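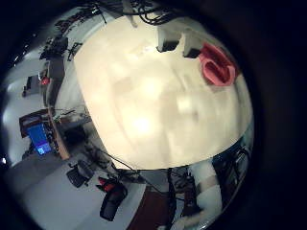
Segundo Kanyarat Bunnag, a escola de Stirnden não fechava por falta de alunos, fechava porque ninguém em Hudeno queria pagar o ônibus. Disse isso ao telefone, enquanto Sombat Yensuk corrigia ditados na cozinha.

— Quantos você tem na sala? — perguntou ela.

— Vinte e cinco.

— E em Hudeno a sala vai ter 40.

Sombat marcou um acento que faltava e virou a folha. O comunicado do distrito tinha chegado na sexta. Falava em integração das turmas e em aproveitamento dos professores. Ele o lera duas vezes e não achara o próprio nome.

— A reunião é amanhã às 8 — disse Kanyarat. — Você fala?

— Não sei falar em reunião.

— Fala trinta crianças por dia.

— Vinte e cinco.

Ela desligou sem se despedir, como fazia desde os tempos do magistério.

Na manhã seguinte o ginásio estava cheio. O superintendente leu os números do orçamento. Uma mãe perguntou a que horas os filhos teriam de acordar. Ele respondeu que o horário seria definido em julho. Um homem no fundo riu alto e saiu.

Sombat levantou a mão quando já recolhiam as cadeiras da frente. Tinha levado um ditado na pasta, o de um menino que em março não escrevia uma frase inteira. Leu o texto, que era sobre uma cabra e um poço. Leu também os erros. Depois disse que o menino morava depois da ponte e que o ônibus não passava por lá.

O superintendente anotou alguma coisa.

— Depois de qual ponte? — perguntou.

Sombat explicou. Kanyarat, na terceira fila, abriu um mapa sobre os joelhos e foi levá-lo até a mesa.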